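Rolling towels so they stay rolled
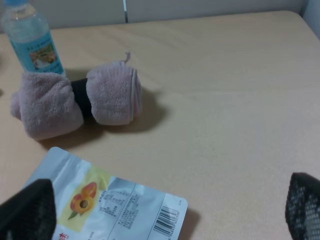

A pink roll with a black elastic around its middle, next to the water bottle.

I used to be a folder. Thirds, then half, then half again, and a nice stack on the shelf that slid over the minute anyone pulled one from the middle. Then we moved to the apartment in Haltbridge, with one narrow closet and two drawers in the bathroom, and I started rolling everything small. Face cloths, hand towels, fuzzy socks, the cleaning rags, all of it.

The trick is the elastic! A roll without one is fine in a tight drawer, but put it in a gym bag or a suitcase and you've got a loose rag by lunchtime. I use plain black hair elastics, the thick kind with no metal piece. I bought a card of them in July and I'm still working through it (they also hold extension cords and half-used bags of rice).

How I do it:

Lay the towel flat and smooth it out with your forearm. Fold it in half the long way, or in thirds if it's on the wide side. Start at the short end and make the first two turns really snug — the rest of the roll follows whatever you do there. Keep the edges lined up as you go and stop now and then to push the ends in. If there's a hanging loop, leave it poking out so you have something to grab.

Slide the elastic on from one end and bring it to the middle. One wrap for storage, two for travel. Fluffy fabric will puff out on both sides and look a bit like a bow tie. I like that, and it doesn't hurt anything. One side of mine nearly always comes out fatter than the other and I've stopped redoing them.

A few things I learned the slow way:

Make sure everything is bone dry first. I rolled a hand towel straight off the rack once and it smelled like a pond four days later.

Don't leave a double wrap on for months. Terry gets a crease in it that takes a couple of washes to relax. For the drawer, I take the elastics off altogether and stand the rolls on end.

Skip the skinny rubber bands from the produce aisle. They catch on the loops and snap when they get old.

For a day bag I lay out what I'm taking on the table before any of it goes in. Water bottle, a snack, one rolled towel. The bottle goes upright against the side, the towel wedges in beside it so it can't tip, and the snack goes on top where it won't get crushed. It takes a minute, and I haven't had to dig around for anything since.

Next I want to try the same thing with pillowcases, so if you have a good way to keep the slippery ones from unrolling, leave it in the comments!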